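## 3.2 卖家嘴里的“粉”到底有多宽

先说说我是怎么掉进这个坑里的。原本这一节只打算处理二手平台上的成色用语(“九成新”“正常使用痕迹”之类),颜色词顺手标一下就完了。结果标到“粉”的时候我卡了整整一个下午!同一件东西,标题写“浅粉”,正文写“藕色”,买家在留言区问“是不是发白了”,卖家回一句“光线问题,实物偏裸粉”。四个说法,我一个都不敢删。

所以我把这一类单独拎了出来。语料来自 Misora 上的 135 条商品描述,全是布面或针织的旧物,包、童装、靠垫套都有,连同留言区一起算,得到将近 2,000 个颜色表达。另外我在 Fusberg 找了六位常年卖旧货的人聊天,其中两位在 Ásgeirsdóttir 旧货店有固定摊位,聊得特别久(茶喝了好几壶,录音里全是杯子响)。转写用的是 Hiteo,它老把“灰粉”听成“灰飞”,这部分我手工改过一遍。

标注规则很朴素。凡是含“粉”字的都进 A 组,不含“粉”字但在同一条描述里跟“粉”互换使用的进 B 组,比如“藕色”“肉色”“樱花白”。带程度词的,像“有点粉”“透一点点粉”,仍归 A 组,另加一个标记。至于“奶茶色”,我犹豫了很久,最后放进 B 组,理由弱,我承认,换个人来标多半会放到棕色那边去。

麻烦主要出在浅的那一头。颜色一浅,“粉”和“白”的边界就全靠参照物:旁边摆着纯白的东西,卖家会说粉;旁边摆着玫红的,同一块料子就成了白。污渍也来搅局。浅粉的东西一脏,卖家往往先改颜色词,再谈脏不脏,“灰粉”“烟粉”“复古粉”就是这么混进来的。有位卖家跟我说,她写“烟粉”的时候心里想的就是“洗不掉了”,说完自己笑了半天。我在访谈里专门追问过这一点,六位里的说法差别很大,有的坚持“灰粉”是出厂时的颜色名,拿它指旧货属于乱用。

**图 2** 近处看到的浅色表面,都带粉调;第二张是一只有污迹的双肩包。
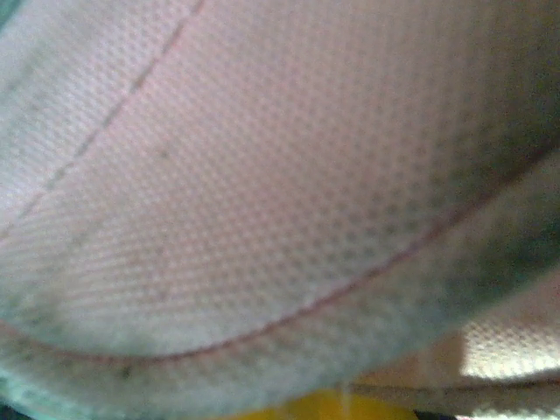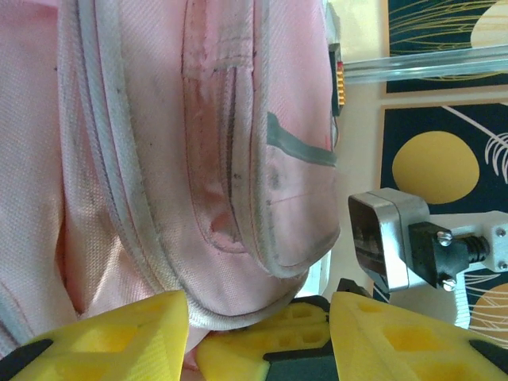
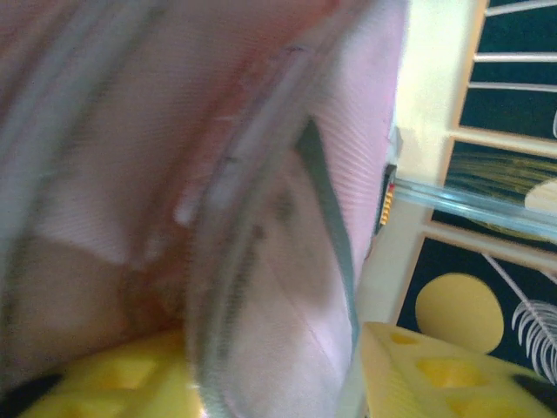

Dagný Laxdal 读完初稿后不太同意我的分组,她的意思是,“灰粉”在卖家那里身兼两职,既报颜色又报成色,我硬把它塞进 A 组,等于替卖家做了决定;她还说,真要较真,就该让同一个词在两张表里各出现一次,“哪怕总数对不上,也比假装它只有一个意思强”。

她这话我想了好几天。总数对不上,后面的频率比较就得全部重算,说实话我是有点怕麻烦的。后来跟 Dagný Arnardóttir 商量,决定折中一下:主表保持单一归类,“灰粉”“烟粉”“复古粉”三个词另做一份双重标注,放进附录 B,第四节讨论成色用语时再把它们请回来。这样做的代价是读者得来回翻,我先道个歉。

还有一个问题我没能解决。标题里的颜色词明显受搜索习惯影响,卖家会挑买家爱搜的那个词,跟眼前那块布未必有多大关系。有人直接把“粉 白 裸 藕”四个字排成一串扔在标题末尾(这种我只取正文里的说法,标题不计)。留言区就自然得多,一来一回地磨,磨到双方都认可某个词为止,比如从“粉”磨到“粉白”,再磨到“白里透一点粉”。我觉得这类协商过程比词频本身好看多了,可惜现有的标注方案只记最后那个词,中间怎么让步的全丢了。十二月补采语料时,我会把每一轮的用词都留下来,顺序也一并记录,具体字段见 3.3 节。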